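Atinga Play Kitchen, progress report to Irkico, June
Prepared by Araba Amoah for Yee-man Pan

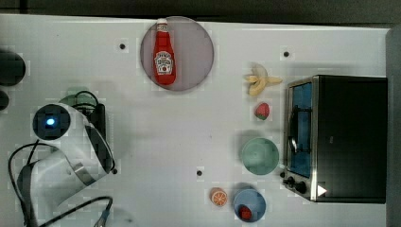 Where we are

The pretend kitchen has moved from a line in the budget to something a child can lean on. The worktop is white, as agreed, and we now understand why people with children buy other colors. The toaster oven has its spot at one end, with the toy food and the small bowls kept near it, and the ketchup has been given a plate of its own, which is more than most of us get at lunch.

Spending

The grant covered 132 pieces of play food, all of which have been delivered and paid for. Two invoices from Pliler are still open. Sakda Onsri has asked them to take the delivery charge off the second one, and they have replied warmly without doing it.

What we learned

Ekua Quansah ran 6 trial sessions with the after-school group. We had planned a lesson on setting a table. The children had planned a restaurant — with prices. By the third session we had given in and rewritten the activity cards to suit them, and the table got set anyway.

Bowls are more popular than plates. Everything becomes soup. We would like to move a little of the plate money over to bowls, if you have no objection.

Delays

The storage bins from Vutia are two weeks behind. Until they come, the food goes home each night in a cardboard box marked OFFICE, and Etornam Ackah has already lost a stapler in it.

Next

Final activity cards go to the printer on Friday. We need your approval on the bowl question before then, and the second half of the payment whenever it suits you, preferably soon.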